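Stage and Sound Technician (part-time), Stedham Jazz Room

The Stedham Jazz Room is hiring a technician for its spring program, beginning in April. The position covers 2 evenings a week, with extra shifts for recording dates.

Duties
Set up and strike microphones, monitors and stage power for groups of up to nine players.
Run front-of-house sound and a separate monitor mix.
Record each set to multitrack and label the files for the club archive, which now holds 1,461 reels and discs.
Keep the piano log and report tuning faults to the manager.

Requirements
Two years of live sound work with acoustic instruments – upright bass and drums in particular.
Working knowledge of digital consoles and basic cable repair.
Able to lift 50 pounds.

Pay is hourly, according to experience. Staff shirts are supplied.

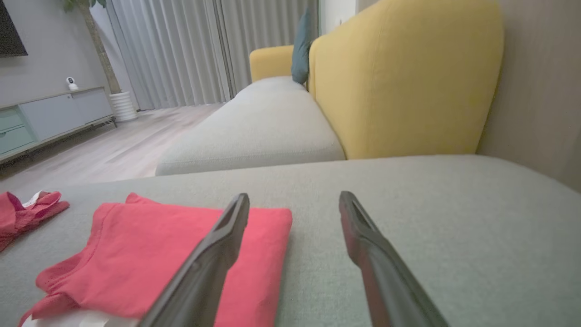

Folded shirt, coral pink.

Send a resume and two references to Brayden Charbonneau, Stedham Jazz Room, by Sat 5 March. Recordings of your own mixes are welcome – one set at most.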